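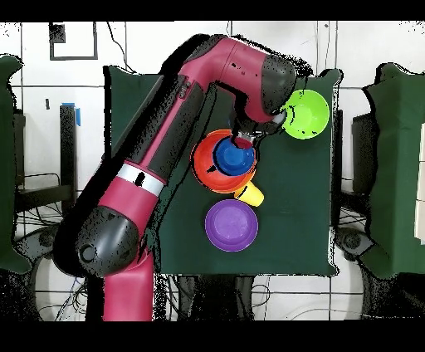

Progress report: play kitchen trial, Prultcombe toy library
Prepared by Pauline Naylor for the Skivdale Fund
3 min read

The grant paid for colored plastic dishes to lend to families and a low table to try them out on first. The application, which I did not write, promised that matching colors would get small children to stack and put away their own dishes. Seven months in, I would call that unproven.

Spending is on track. Of the 3,000 awarded, 268 is left, and I would like to hold it until December before buying more of anything.

The green cover was a fair choice. Bright dishes show up well against it, and it hides crumbs. It does ruck up at the edges. 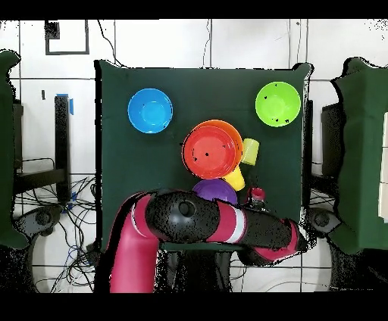

DISHES AND STACKING

The red and orange pieces are close enough in size that one goes into the other without much thought, and they get left that way. Blue and lime tend to be left on their own. Mireille Hakim reads this as sorting. I read it as two dishes that happen to fit. The cups are the weak point of the set. They tip over easily and roll up against whatever is nearest, and we still have no good place to store them.

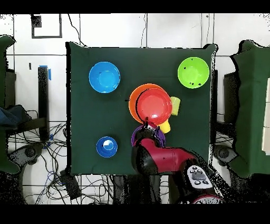 Fares Karaki has asked for a second set so that two families can borrow at once. We had 22 loans in the period, and most came from the same few households. I can't recommend doubling a set on that basis. If the Fund disagrees, please let it be a set with wider cups.

Two smaller points. The lime bowl has dark specks, which Noura Zoubi has been asked to look into. The Hoxha catalog lists single replacements, but I have not priced them.

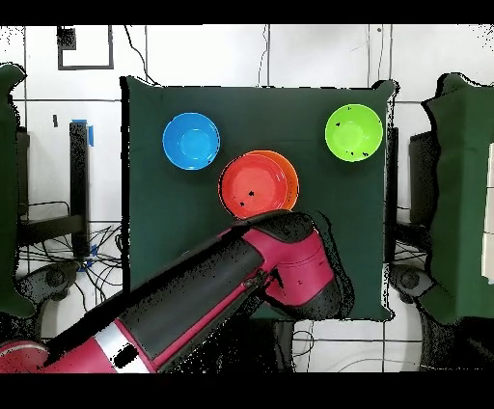
NEXT PERIOD

Majdi Khalaf will keep a plain loan sheet, with a line for what the parents say about clearing up at home. Without that we are guessing.

Comments (3)

Mireille: I still say it's sorting. Come and sit in on a morning.

Fares: Wider cups, yes please. The second set too.

N. Zoubi: Will report back on the specks.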